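Re: [Dirkislow-kitchen] rinsing rice, how much and in what

On 2021-11-05, a list member wrote:
> I've been making Annamalai rice straight from the bag, no rinse,
> and it comes out gluey every time. Do you all wash it? And what do
> you wash it in? My sieve lets half of it through.

Yes, wash it! I skipped it for years and my rice was paste. I gave up on the sieve too – now I measure into a little clear plastic cup, tip that into my big steel mixing bowl and swish it around by hand under cold water. I do 300 grams when we have company, less for just us.
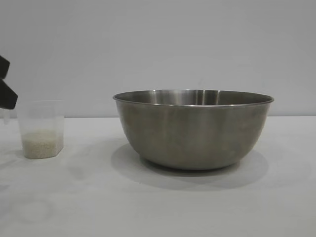

Over on the Pleltmont list somebody wrote back that a bowl that size is the whole trick, you need room for the water to move, and they change it until they can see their fingers through it. I'm lazier than that and stop when I get bored, and it still comes out fine.

Then I let it drain for 8 minutes with a plate held over the top, which is a bit of a juggle the first time. Go easy on the cooking water after that – the grains hang on to some.

Let us know how the next pot goes!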